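Prindlow Household Handling Program
Progress Report to the Grandstead Fund, Second Reporting Period

Summary of the Period

During this period the Prindlow team moved from trial recording to regular recording. At the close of the period, 2,032 accepted demonstrations were held in the project archive, covering 40 household tasks. All were made by people working with hand-held grippers, and each was reviewed before being admitted. A first learning run on a partial set was completed in July, and its results have shaped the work plan set out at the end of this report.

The grant agreement names three deliverables for the second period: a working recording procedure, a body of reviewed demonstrations, and a written account of the review rules. The first two have been met. The third exists in draft and is being revised, for reasons given under Review below.

Spending remains within the approved budget. One transfer between budget lines is requested and is described under Resources.

Recording

Demonstrations are gathered at two sites. The main site is the Prindlow workroom, where tables can be left set up from one session to the next. The second is the Sosa site, a group of furnished rooms made available to the project under a use agreement that runs through the end of the grant. The Sosa rooms were added at the request of the Fund's reviewers, who noted in their comments on the first report that a collection made entirely in one workroom would be of limited use elsewhere. We agree with that comment, and the early results support it.

A session begins with a short calibration of the gripper and its camera. The operator then receives a task card, which states the objects to be used and the condition that counts as finished, such as "plug seated in socket" or "cup upright on saucer." The card says nothing about how the task should be done. Operators are asked to work at a natural pace and to begin each demonstration with the gripper open and clear of the objects. Between demonstrations the objects are moved to a new starting position according to a printed layout sheet.

The layout sheets are new this period. In the trial stage operators chose the starting positions themselves, and a check of the recordings showed that they tended to put things back where they had been. Positions near the middle of the table were heavily favored and positions toward the sides were rare. The sheets correct for this by assigning a position and a direction for each object. They have added some time to each session, but the spread of starting positions is now much wider.

The task list is divided into four groups: placing and stacking, opening and closing, folding, and cords and connectors. The first two groups are the furthest along. Folding was started late in the period and should be regarded as a pilot. The cords and connectors group has received the most attention from the team and is discussed separately.

Cords and Connectors

Power strips, chargers and extension cords were included in the proposal as a hard case. A rigid object can be described fairly well by where it is and which way it faces. A cord takes a different shape every time it is put down, and part of it is often hidden under something else. A plug may be within easy reach while the cord behind it is looped in a way that will pull the strip along when the plug is lifted.

The team has prepared 11 tasks in this group. They range from pressing a switch on a power strip, which needs one contact in one place, to gathering a loose cord and laying it beside the strip in even turns. Operators report that the gathering tasks are the most tiring, and sessions on them have been kept short for that reason.

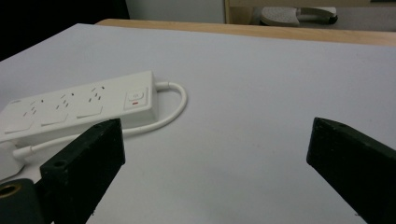 Why are the demonstrations recorded by people holding grippers, when the robot arm could be guided by hand to do the same work?

Hand-held recording is faster and can be carried out in any room that the operator can walk into. Guiding the arm requires the arm to be present, powered and supervised, and it produces slower and more hesitant motion. The hand-held tool uses fingers of the same shape as those on the arm, so that the view of the object and the manner of grasping carry over. The arm is used for testing, and a small number of guided recordings are kept for comparison.

White objects on light tables received special attention during planning. Many household electrical items are white, and the edges of a white cord on a white surface can be hard to separate in the recorded video. The team considered restricting this group to dark tables and decided against it. Light tables are common in homes and offices, and a system that works only on a dark cloth would not meet the aims of the program. Both light and dark surfaces are therefore used, and the surface is entered in the record for each demonstration so that results can be reported separately.

No item in this group is connected to building power during recording. Tasks that involve seating a plug use a power strip whose own cord is left unplugged. This rule is written on the task cards and is checked by the session lead before work begins.

Review

Every demonstration is watched in full by a reviewer who did not record it. The reviewer confirms that the finished condition on the task card was reached, that the camera view was not blocked for any long stretch, and that the tracking of the gripper's position held throughout. Demonstrations that fail the first test are kept in a separate part of the archive, as they may be of use later. Those that fail the second or third are discarded.

Two difficulties came up. The first concerns corrections. An operator who misses a grasp and tries again has still completed the task, and reviewers disagreed about whether such a recording should be accepted. Early in the period most were rejected. After discussion with our technical partner, Vurell, the rule was changed: a demonstration with a single clean correction is now accepted and marked as such. Recovering from a missed grasp is something the system needs to learn, and a set made up only of perfect attempts gives it no examples. A total of 23 previously rejected recordings were restored to the archive under the new rule.

The second concerns tracking loss. On plain surfaces, with few marks or edges for the camera to follow, the estimate of the gripper's position sometimes drifted. The problem was most frequent at low table height, when the camera was close to the surface and little of the room was in view. Operators now begin each recording with a slow sweep across the wider room before approaching the table. Losses have fallen since this step was introduced, though they have not stopped. Vurell is testing a revised version of the tracking software.

The draft review rules are being rewritten to cover both points and will be sent to the Fund early in the next period.

First Learning Run

The July run used demonstrations from the placing and stacking group and from the opening and closing group. It was intended as a check on the whole chain, from recording through to motion on the arm, and the team did not set a target for success in advance.

The arm completed most placing tasks in the workroom with objects it had been shown. Performance dropped noticeably when the same tasks were set up at the Sosa site, where the light came from one side and the tables were of a different height. Drawer tasks were uneven. The arm generally reached the handle but often began to pull before the fingers had closed – a fault the team traced to a small timing error between the video and the recorded finger opening. The timing error has been corrected in the archive, and the affected tasks will be run again.

Cords and connectors were not included in this run. The team judged that the number of accepted demonstrations in that group was too small to give a fair result.

Resources

Staffing was steady through the period. Operator hours were slightly above plan on account of the layout sheets, and reviewer hours were well above plan. Review was budgeted at a brief check for each demonstration, and in practice the cords and connectors recordings often need to be watched twice.

Equipment costs were below plan. The gripper fingers have worn more slowly than expected, and fewer spare sets were needed. The team asks the Fund to approve a transfer of the unspent equipment balance to the review line. No increase in the total award is requested.

Plan for the Next Period

Recording at the Sosa site will be increased until the two sites contribute equal shares of new demonstrations. The workroom will be used mainly for folding, where large clear tables are needed.

The cords and connectors group will be brought up to the size of the other groups before it enters a learning run. Additional power strips and cords of different lengths will be purchased from the existing materials budget, including dark models to set beside the white ones.

A second learning run will follow once the timing correction has been checked on the arm. Results will be reported separately by site, by surface and by task group, as the Fund's reviewers have asked. The team also proposes to hold back one Sosa room from all recording, so that it can serve as a test room the system has never been shown. Written approval of this proposal is requested along with the Fund's response to the budget transfer.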